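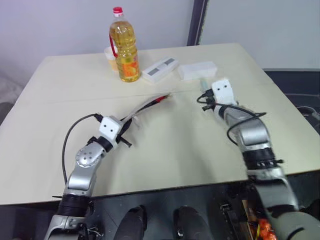
Über uns

Clemura ist ein unabhängiger Redaktionsdienst für Kriminal- und Gerichtsberichterstattung mit Sitz in Hikcombe. Wir beliefern Tageszeitungen, Lokalradios und Onlineportale im deutschsprachigen Raum mit Meldungen, Prozessberichten und Hintergrundtexten. Zu unseren Abnehmern gehören derzeit 40 Redaktionen, überwiegend kleinere und mittlere Häuser, die keine eigene Gerichtsreporterin und keinen eigenen Polizeireporter beschäftigen.

Gegenstand unserer Arbeit

Der Dienst berichtet über Strafverfahren von der Anklageerhebung bis zur Rechtskraft des Urteils. Hinzu kommen polizeiliche Lagen von überregionaler Bedeutung, Verfahren vor den Verwaltungsgerichten mit Bezug zur inneren Sicherheit sowie Untersuchungen zu Einsätzen, bei denen Beamtinnen und Beamte oder unbeteiligte Personen zu Schaden gekommen sind. Ein Schwerpunkt liegt auf Raubdelikten und auf der organisierten Eigentumskriminalität. In diesem Bereich erstrecken sich Verfahren häufig über mehrere Gerichtsbezirke, und einzelnen Lokalredaktionen fehlt regelmäßig der Überblick über den Gesamtzusammenhang.

Meldungen aus dem Ausland übernimmt Clemura nur, wenn eine eigene Korrespondentin oder ein eigener Korrespondent den Sachverhalt vor Ort prüfen kann oder wenn mindestens 2 voneinander unabhängige Quellen vorliegen. Videoaufnahmen aus sozialen Netzwerken gelten nach unseren Regeln nicht als Quelle, solange Urheber, Ort und Zeitpunkt ungeklärt sind.

Geschichte

Die Ursprünge des Dienstes liegen in einem Korrespondentenbüro, das Eamon Duggan im Gebäude der früheren Druckerei McGrath in Hikcombe führte. Das Büro verschickte zunächst einen wöchentlichen Terminbrief, in dem die anstehenden Hauptverhandlungen der umliegenden Gerichte verzeichnet waren. Der Terminbrief wurde per Fax bezogen und enthielt in den ersten Jahren keine eigenen Texte. Erst auf Bitten mehrerer Abonnenten kamen kurze Zusammenfassungen der Anklagevorwürfe hinzu, später vollständige Berichte aus dem Sitzungssaal.

Mit dem Eintritt von Knut Fuchs, der zuvor als Redakteur im Ressort Justiz einer Regionalzeitung tätig gewesen war, wurde der Betrieb in eine gemeinnützige Gesellschaft überführt. Der Name Clemura wurde bei dieser Gelegenheit eingeführt. Die Räume in der ehemaligen Druckerei nutzt der Dienst weiterhin; das Archiv befindet sich im Erdgeschoss, die Redaktion in der ersten Etage.

Der Terminbrief erscheint bis heute. Er wird inzwischen elektronisch zugestellt und kann nach Gerichtsbezirk, Deliktsgruppe und Verfahrensstand gefiltert werden.

Redaktion und Leitung

Die Gesellschaft beschäftigt 29 fest angestellte Mitarbeiterinnen und Mitarbeiter. Die Redaktionsleitung liegt bei Samah Abdelaziz. Sie verantwortet die Themenplanung, die Freigabe aller Texte mit Namensnennung sowie den Umgang mit Beschwerden in erster Instanz. Stellvertretender Redaktionsleiter ist Gerrit Nkuna, dem zugleich der Nachrichtentisch untersteht.

Knut Fuchs führt die Geschäfte der Gesellschaft. Er ist für Verträge, Personal und Finanzen zuständig und hat auf die Auswahl und den Inhalt der Berichte keinen Einfluss. Diese Trennung ist im Gesellschaftsvertrag festgeschrieben.

Das Archiv und die Dokumentation leitet Anas Nseir. Unter seiner Verantwortung wurde das Verfahrensregister Vuletti aufgebaut, in dem jeder Bericht des Dienstes einem Aktenzeichen, einem Verfahrensstand und einer Löschfrist zugeordnet ist. Eamon Duggan gehört dem Haus als Berater an und betreut den redaktionellen Nachwuchs.

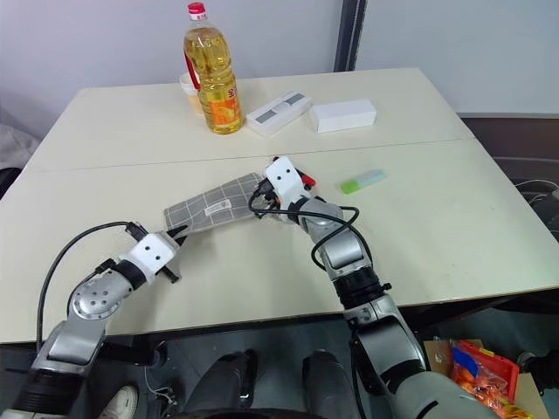
Grundsätze der Berichterstattung

Für alle Texte gilt die Unschuldsvermutung. Beschuldigte und Angeklagte werden bis zu einer rechtskräftigen Entscheidung nicht als Täterin oder Täter bezeichnet. Ihre Namen werden abgekürzt oder geändert, es sei denn, es besteht wegen des Amtes, der öffentlichen Stellung oder der besonderen Schwere des Vorwurfs ein überwiegendes Interesse der Öffentlichkeit. Über Ausnahmen entscheidet die Redaktionsleitung schriftlich und mit Begründung.

Opfer von Straftaten werden nicht identifizierend dargestellt. Die Namen von Verstorbenen gibt der Dienst nur weiter, wenn die Angehörigen unterrichtet sind und der Veröffentlichung zugestimmt haben oder wenn die zuständige Behörde den Namen selbst bekannt gegeben hat. Auch im zweiten Fall prüft die Redaktion, ob die Nennung für das Verständnis des Vorgangs erforderlich ist. Aufnahmen von Toten und Schwerverletzten werden weder beschafft noch verbreitet, auch nicht in unkenntlich gemachter Form. Auf die Schilderung einzelner Verletzungen wird verzichtet, sofern sie nicht Gegenstand der Beweisaufnahme war und für die rechtliche Bewertung Bedeutung hatte.

Die Staatsangehörigkeit, die Religion oder die Herkunft einer beschuldigten Person wird nur erwähnt, wenn ein begründeter Sachbezug zur Tat besteht. Fluchtwege, Sicherungstechnik und Transportzeiten von Geld- und Werttransporten werden so beschrieben, dass sich aus dem Bericht keine Anleitung ergibt.

Angaben der Polizei und der Staatsanwaltschaft kennzeichnet der Dienst als solche. Sie werden, soweit möglich, durch eigene Recherchen ergänzt. Das gilt in besonderem Maße für Meldungen über den Gebrauch von Schusswaffen, bei denen erste Darstellungen erfahrungsgemäß unvollständig sind. Solche Meldungen tragen bis zur Bestätigung durch eine zweite Quelle den Vermerk „vorläufig“.

Korrekturen und Löschungen

Sachliche Fehler werden nach Bekanntwerden unverzüglich berichtigt. Die Berichtigung geht an alle Redaktionen, die den ursprünglichen Text erhalten haben, und nennt die fehlerhafte Stelle im Wortlaut. Eine stillschweigende Änderung bereits ausgelieferter Texte findet nicht statt.

Endet ein Verfahren mit einem Freispruch oder einer Einstellung, so ist der Dienst nach seinen eigenen Regeln verpflichtet, darüber in vergleichbarem Umfang zu berichten wie über die Anklage. Das Register Vuletti erinnert die zuständige Redakteurin oder den zuständigen Redakteur in festen Abständen an offene Verfahren. Betroffene können außerdem beantragen, dass ältere Berichte anonymisiert oder aus dem Archiv entfernt werden. Der Antrag ist formlos möglich und kostenfrei. Über ihn entscheiden Redaktionsleitung und Archiv gemeinsam; eine Ablehnung wird begründet.

Ausbildung und Fortbildung

Clemura bildet jährlich 4 Volontärinnen und Volontäre aus. Die Ausbildung beginnt jeweils im März und umfasst Stationen am Nachrichtentisch, in der Gerichtsberichterstattung, im Archiv sowie bei einer der angeschlossenen Redaktionen. Vermittelt werden unter anderem Grundlagen des Straf- und Strafprozessrechts, das Presserecht, die Arbeit mit Auskunftsansprüchen gegenüber Behörden und die Gesprächsführung mit belasteten Personen. Ein abgeschlossenes Studium ist keine Voraussetzung. Bewerbungen sind mit Lebenslauf und einer Arbeitsprobe an die Redaktionsleitung zu richten. Als Arbeitsprobe wird der Bericht über eine öffentliche Hauptverhandlung erwartet, die die Bewerberin oder der Bewerber selbst besucht hat.

Für freie Journalistinnen und Journalisten sowie für Mitglieder der angeschlossenen Redaktionen bietet das Haus Seminare zum Verhalten am Einsatzort und zur Berichterstattung über laufende Lagen an. Wer nach einem Einsatz oder einem Prozess Unterstützung benötigt, kann eine externe psychologische Beratung in Anspruch nehmen. Die Kosten trägt die Gesellschaft, die Gespräche sind vertraulich.

Finanzierung

Der Dienst finanziert sich überwiegend aus den Bezugsgebühren der angeschlossenen Redaktionen. Die Höhe der Gebühr richtet sich nach der Auflage beziehungsweise der Reichweite. Ein kleinerer Teil der Einnahmen stammt aus Seminaren und aus zweckgebundenen Spenden. Zuwendungen von Parteien, Polizeibehörden, Berufsverbänden der Sicherheitswirtschaft und Unternehmen des Geld- und Werttransports werden nicht angenommen. Spenderinnen und Spender haben keinen Anspruch auf die Behandlung bestimmter Themen.

Der Jahresbericht mit einer Übersicht über Einnahmen, Ausgaben und eingegangene Beschwerden wird auf Anfrage übersandt.

Hinweise und Beschwerden

Hinweise auf Verfahren und Vorgänge von öffentlichem Interesse nimmt der Nachrichtentisch entgegen. Auf Wunsch wird Vertraulichkeit zugesichert; in diesem Fall sollte die erste Kontaktaufnahme auf dem Postweg erfolgen. Akute Gefahrenlagen sind ausschließlich der Polizei über den Notruf zu melden.

Beschwerden über die Berichterstattung sind schriftlich unter Angabe des Mediums und des Erscheinungstages an die Redaktionsleitung zu richten. Wird einer Beschwerde nicht abgeholfen, so kann die Überprüfung durch eine externe Juristin verlangt werden, die dem Haus nicht angehört.

Stand der Angaben: 26. September 2024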